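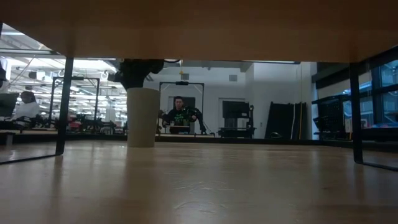
## 3. Setting Up and Aligning the Machine

This section covers the Pikeo two-wheel bowling machine on the standard tripod. If you have the Sterbridge wheeled cart, follow the cart leaflet for assembly, then come back to 3.2.

Two adults should lift the head. Read the whole section once before you plug anything in.

### 3.1 Tripod and head

1. Open the tripod and spread the legs until each brace clicks flat.
2. Set the tripod behind the bowling crease, with the single leg pointing toward the batter and the other two behind. On grass, push the spikes in with your foot. On matting or an indoor floor, fit the rubber feet over the spikes.
3. Check that the top plate is level in both directions. Adjust the rear legs first.
4. Lift the head by the two side handles and lower it onto the center post.
5. Turn the head left and right by hand. It should move smoothly through the full swing. If it catches, lift it off and wipe the post with a dry cloth.
6. Tighten the collar bolt with the 6 mm hex key supplied.

**CAUTION:** Never lift the head by the wheels, the wheel guards, or the ball chute. The chute is held by two small screws and will bend.

**Note:** Machines sold before the head was redesigned have a wing nut in place of the collar bolt. Hand-tight is enough for a wing nut. Do not use pliers.

### 3.2 Power

The machine runs from the battery pack or the wall adapter. The wall adapter is for indoor use only.

1. Make sure the main switch is at OFF and both speed dials are at zero.
2. Place the battery pack behind the tripod, on the operator's side, with the vents facing up.
3. Connect the battery lead to the machine first, then to the battery. The plug fits one way around.
4. Run the lead down the rear leg and hold it in place with the hook-and-loop straps.
5. Turn the main switch to ON. The green light should come on and stay on.

A flashing green light means the battery is low. You can finish setting up, but charge it before a full session. A red light means one of the dials was not at zero when the power came on. Switch off, turn both dials down, wait for the wheels to stop, and switch on again.

### 3.3 Balls

Use dimpled machine balls. The factory settings were made with the Reisinger 158 g practice ball, and the speed table inside the lid is for that ball only. Lighter balls will come out faster and fly higher than the table shows.

- Do not use leather balls with the standard wheels. The seam cuts the tire surface. A harder tire set is available for leather.
- Do not mix new and worn balls in one feed.
- Dry wet balls with a towel before feeding. A wet ball can slip between the wheels and come out as a full toss at the body.
- Throw away any ball with a split.

### 3.4 Wheel gap

The gap is set at the factory. Check it at first use, after changing the tires, and every 600 balls after that.

1. Switch off and disconnect the battery. Wait until both wheels have stopped.
2. Remove the front guard (two thumbscrews).
3. Push a ball gently into the gap with the wooden push stick. The ball should be gripped evenly, top and bottom, and should not drop through when you let go.
4. If the ball is loose, turn the gap screw clockwise one mark and try again. If it takes real force to push the ball in, turn the screw counterclockwise one mark.
5. Refit the front guard.

**WARNING:** Do not put fingers in the chute or between the wheels at any time, even with the power off. Always use the push stick. The wheels keep turning for a while after the switch is off.

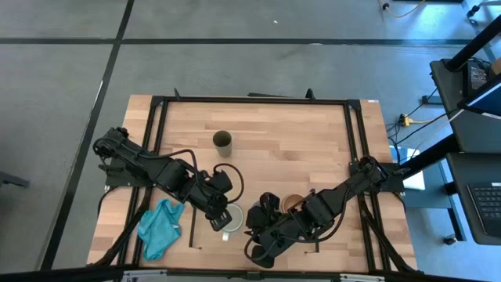 *Figure 3-2. Butcher-block tabletop with white mug.*

### 3.5 Line and length

Do this with no batter in the net. The operator feeds and a second person stands behind the machine to call where the ball lands.

1. Lay a flat marker on the pitch at a good length, in line with off stump. A rubber throw-down marker is fine. Do not use a cone.
2. Set both speed dials to the same low number and let the wheels come up to speed. The sound will settle.
3. Loosen the swing lock, point the chute at the marker, and lock it again.
4. Hold a ball up so anyone nearby can see it, call "ball," and feed it into the chute.
5. If the ball lands short of the marker, raise the chute one notch on the tilt scale. If it lands too full, lower it one notch.
6. Feed another ball and repeat until several in a row land on or close to the marker.
7. Increase both dials to the speed you want and check the length again. Higher speed moves the landing point further up the pitch, so the tilt will need to come down.
8. Write the dial and tilt numbers on the card in the lid.

Ignore the first ball after any change of speed. It often comes out slow.

For swing, leave the length as set and rotate the head to the angle shown on the swing ring, then check the line with the net still empty. Swing is less steady outdoors. If there is a crosswind, expect to move the aim more than the ring suggests.

### 3.6 Before the batter comes in

- Swing lock and tilt lock tight
- Front guard on
- Lead strapped to the rear leg
- Loose balls cleared from the pitch and from behind the batter
- Side netting closed
- Helmet, gloves, pads, and box on the batter

Start every batter below the speed they ask for. For juniors, an adult operates the machine and stays beside it for the whole session. If the operator has to walk away, switch off first.

Show each ball before it is fed. If the batter steps back or raises a hand, keep hold of the ball.

### 3.7 If something is not right

| What you notice | What to do |
|---|---|
| Wheels do not turn, green light is on | Turn both dials to zero, then up again slowly |
| Balls spray left and right | Check the swing lock, then the wheel gap |
| Length keeps changing | Sort the balls by wear; check that the tripod legs have not sunk |
| Burning rubber smell | Switch off and reset the gap (3.4) |
| Rattle from the head | Tighten the collar bolt; check the guard thumbscrews |
| One wheel slower than the other | Stop using the machine and contact service |

Service in Ireland is handled by Lorcan Sheehan at the Honero workshop. Give the serial number from the plate under the head. Spare tires, push sticks, and rubber feet can be ordered from Éabha Ó Riain at the same address.

Section revised 11 January 2024. Replaces the November sheet, which had the gap screw directions reversed in step 4.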